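From: Nhi Hà
To: Trimdale household list
Date: September 2018
Subject: Re: [trimdale-house] Sorting bin for the kitchen clear-out

On the clear-out thread, Marcelino Lacerda wrote:

> I have read the notes from last time and I still don't follow the
> bin part. Do we put everything from the cupboards into one bin and
> then sort it, or do we sort as we go? When I helped in the upstairs
> kitchen we had separate boxes for metal, cloth and plastic from the
> start and it took most of the day, mainly walking back and forth
> between the boxes.
>
> Also, what happens to the cloths? Some of them are fine and some
> are rags. I don't want to be the one deciding.
>
> And is there a limit on how much goes in at once? Last time the
> bowls ended up at the bottom with everything on top of them.
>
> Marcelino

Marcelino, thanks for asking this on the list. Mogens had the same question, so I'll answer it for everyone.

One bin, and sort from it. You carry the bin to the cupboard, fill it lightly, carry it back to the table and sort from there. The separate boxes stay under the table and don't move. That saves the walking you describe.

The bin I mean is the big gray metal one with the sloped sides. It is wide at the top and the floor of it is quite a bit smaller, so things slide toward the middle when you tip them in. I like it for this job because a bowl or a pan doesn't hide in a corner. The drawback is that you can fit far more in the top than the bottom can take, and people fill it to the rim. Please don't. A single layer on the floor is enough. If you have to lift one thing to see another, stop filling.

It should sit on the light wood table, on the bare tabletop with no towel under it. We tried a towel and the bin crept every time someone pulled something out. Keep it back from the edge on the side you are standing. 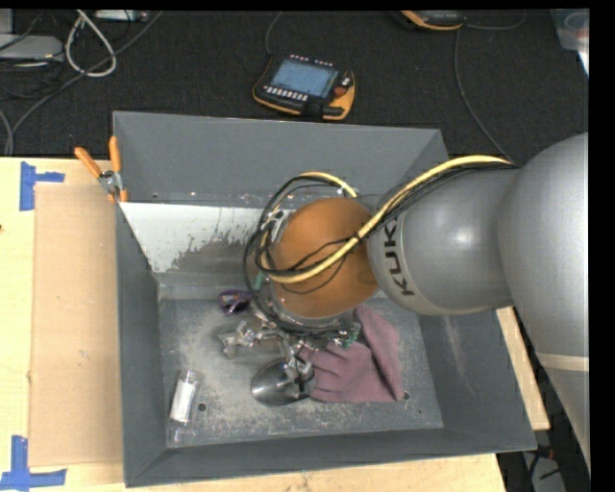
Gray bin on the table with a steel bowl and a pink cloth in it.

That is as full as I would want it. A bowl and a cloth side by side, and you can see what you have.

Now the sorting itself.

Metal first. Bowls, lids, trays, ladles. Take them out before anything soft, even if the soft thing is nearer. Stainless bowls go in the box marked Carix, which is only the name that was printed on the box when we got it and has nothing to do with what's inside. Nest the bowls by size if you can, with a sheet of newspaper between them. If a bowl has a dent or a scratch, it still goes in the box. We can look at those at the end. The only metal that goes straight out is anything with rust you can feel with a thumb.

Lids without a pan go in the Carix box too. We threw out a lid last year and found the pan for it a week later behind the flour.

Cloths second. I understand not wanting to decide, so you don't have to. Shake the cloth out over the bin, lay it flat on the table and look at it once. If it has a hole bigger than a quarter it goes in the rag bag. Everything else goes in the wash basket, stains or no stains. After washing, Đức will go through them again and whatever he sets aside becomes rags. He offered to do this and I have taken him up on it.

Please do shake them out. A cloth that has been dropped in a heap looks like one piece and can have a teaspoon or a bottle cap folded into it. We lost 8 teaspoons to the washing machine filter in the spring, or at least that is where 2 of them turned up and I assume the rest went the same way.

Anything with a strap or a loop, like oven mitts and potholders, counts as cloth for this purpose. Aprons too. Rubber gloves count as plastic, or as trash if the fingers have stuck together.

Plastic third. Tubs with lids go in the white crate, tubs without lids go in the recycling. I know there are different views on this. Tâm keeps the ones without lids for seedlings, so if you want to be kind, put the small square ones by the back door and she will pick through them.

Then wipe out the bin before the next load. A dry cloth is fine most of the time. The corners where the sloped walls meet the floor collect crumbs and rice, and if you leave them they end up all over the clean bowls. If something sticky has leaked, use warm water and dry it properly afterward.

About the order of the cupboards. I would start with the tall one by the window, then the two under the counter, then the drawers. The tall one has most of the bowls, so getting it done early frees up the shelf we need for putting things back. Leave the cupboard over the stove until last. It is greasy in there and whatever comes out of it will need washing before anyone sorts it.

For the count, since Mogens asked — the list we made when we moved in had 583 items on it for the whole kitchen, including cutlery. I don't expect us to match that and I don't want anyone to try. What I would like is the number of mixing bowls we have at the end, as we keep lending them out. There were 18 on the old list. Write the number on the sheet taped inside the pantry door.

Things going back into the cupboards should be clean and dry. Heavy bowls on the lower shelf, light ones above. The folded cloths go in the second drawer down, not the top one, which sticks and will get worse with more in it. Someone needs to plane the edge of that drawer but it isn't going to be part of this.

Things leaving the house go in the hall, against the wall opposite the coats. The Dimoneck shop takes kitchenware in decent shape and they would like it boxed, with nothing breakable at the bottom. They don't take textiles. Rags go to Mogens for the workshop and he has said he has no upper limit, although I think we may find out what it is.

Two other things while I am writing.

The table has a mark on the left side where something hot was put down. If you are carrying pans from the stove, use the trivet. It is on the hook by the door, and it needs to go back on that hook.

The carpet in there is dark and textured and it holds on to everything, flour especially. If you spill something dry, leave it and vacuum, don't rub it. I'll bring the vacuum down beforehand.

Could those who are coming let me know whether they would like to do cupboards or table? We need more people on the table than you would think, as the carrying goes quickly and the sorting doesn't. Marcelino, I would put you on the table if you are willing, metal only, and someone else can take the cloths.

If we don't finish, the drawers can wait until November when Tâm is back and we do the pantry anyway.

Nhi

--
trimdale-house mailing list
To leave the list, send a message with the word "leave" in the subject line.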